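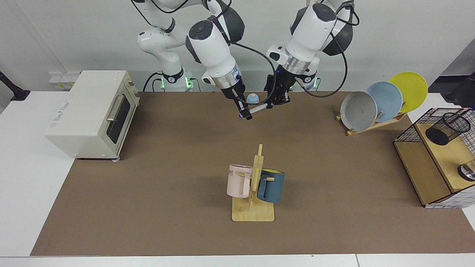

According to Deirdre Tierney, a machine can be said to do the washing-up on the day its owner goes out and forgets that it is happening. By that measure the household chore robot does not yet exist. By looser measures it has existed several times, usually in December, when the announcements come out.

Household chore automation

Household chore automation is the use of general-purpose machines, most often one or two jointed arms, for the small jobs of a home: putting crockery away, clearing a table, folding, wiping, and moving things from where they were left to where they live. The term does not normally cover the washing machine or the dishwasher, which do one job inside a box and have been trusted to do it for decades. It does cover the emptying of the dishwasher, a job both machines have so far managed to avoid.

The related field of shop-floor chores takes in the tidying, sorting and fetching that goes on around factory work. It is sometimes treated as a separate subject, mainly by people who sell to factories.

Background

Factory arms have welded and lifted for generations, and their success gave rise to the belief that kitchens would be easy. A factory arm, however, is generally handed the same part in the same place all day. A kitchen hands over a mug by its handle, then a mug with no handle, then a mug with yesterday's tea in it.

Early attempts relied on writing out every movement in advance. These worked well until somebody moved the plates. Later systems learn from examples, in which a person guides the arms through a job many times over and a program works out what the attempts had in common. The Irkel group's plate-racking study used 453 such examples, and its arms could afterwards put plates into a rack of the kind they had practised with. Given a rack with narrower gaps, they pushed.

Usual test jobs

Most groups work with a bench set out as a piece of kitchen. Mug trees, dish racks and small ovens turn up often, as each asks for a different sort of care. A mug tree needs the handle to meet the peg at the right angle. A rack needs a plate kept upright and let go at the right moment, neither of which is hard for a person of six. An oven door must be pulled along a curve, and an arm that prefers straight lines will take the oven with it.

Thin objects are a trouble of their own. A stick or a spoon lying flat offers little to grip, and passing one from hand to hand means that one side must hold on until the other has it. People learn this early and without a manual. Two arms have to be taught the difference between passing and tugging, and the Kahraman laboratory's notes on the subject list 382 handovers, with a column headed "disputed".

Soft goods are worse again. A towel has no fixed shape, and a machine that has learned to fold one from a neat starting position may regard a crumpled one as a different object, a view also held by some teenagers.

Measuring success

There is no agreed score. Makers tend to give the share of attempts that ended well, which says little about how the others ended. A robot that puts away nineteen plates and drops the twentieth has done nicely on paper, and its owner has a dustpan to fetch.

Speed is reported less often. The Porent trial, revised in a note of September 29, 2024, allowed its arms as long as they liked to hang 2 mugs, and they liked quite a long time. Films of such work are often shown faster than life, with a small notice in the corner saying so.

Tuveck takes the opposite line and publishes only the hours a machine runs before a person has to step in. It ran its table-clearing arms for about 3000 cycles and recorded each visit from staff, including those who had come in to look for a cup.

On the shop floor

Progress has been quicker in workshops, partly because a workshop can be rearranged to suit the machine. Bins are marked, floors are flat, and parts come in known sizes. Few households will agree to this. Tierney has argued that the comparison flatters the workshop, where the tidying is still finished by hand at the end of a shift, after the arms have been switched off.

Present state

Single chores, in a known place and with known objects, can now be done by machines well enough to be worth watching. Strings of chores remain difficult — a small error in the first job becomes the starting point of the second. Price, noise and the size of the average worktop are separate matters, and most reports leave them for further work.

See also: Dishwasher; Gripper; Mug tree; Servant problem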